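Lundine Notification Study: Frequently Asked Questions

Last updated August 2023

What is the study about?

We want to know what happens to people's attention and mood when their phones stop telling them things. Half of our participants get their messages as they arrive. The other half get them in batches, four times a day, like post in a more civilised century.

Who is running it?

Dede Aryee leads the research and Andri Zürcher looks after the numbers. If you write to us about a form, you will probably hear from Dede. If you write to us about a decimal point, you will make Andri's afternoon.

How long does it last?

14 days. The first 7 are for everyone to carry on as normal, so that we can find out what your normal is. The batching starts after that, if you are in the batching group.

Can I choose my group?

No. Clokix, the app we use, assigns you at random. We have been asked this more than any other question, usually by people who have already told their friends they are going offline.

Do you read my messages?

No. The app records when a notification arrived and when you opened it. It has no access to what it said, so your family group chat may continue its argument about the barbecue in peace. 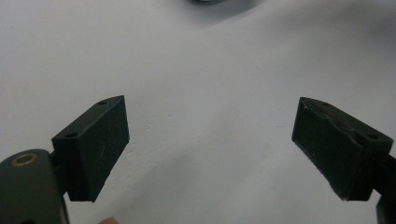 What do I have to do each day?

Fill in a short questionnaire in the evening. It asks how rushed you felt, how well you concentrated and whether you spoke to anyone face to face. Shopkeepers count. Self-checkouts don't, however chatty.

What if I miss an evening?

Carry on the next day. Please don't go back and fill in the gap from memory — we had a good deal of that in the June pilot, and everyone's remembered mood was suspiciously level.

Will urgent calls get through?

Yes. Phone calls and alarms are never held back in either group. If somebody needs you quickly, ask them to ring. Some of them may need reminding how.

How many people are taking part?

2,476 have signed up, mostly from Osei and Skitham. Places are still open to anyone over 18 with a smartphone.

Will I feel better afterwards?

We don't know, hence the study. A few people in the pilot said they felt calmer, and a few said they spent the gaps between batches wondering what they were missing.

Can I drop out?

At any time, without giving a reason. Delete the app and tick the withdrawal box on your account page. You'll get one email confirming it, delivered straight away.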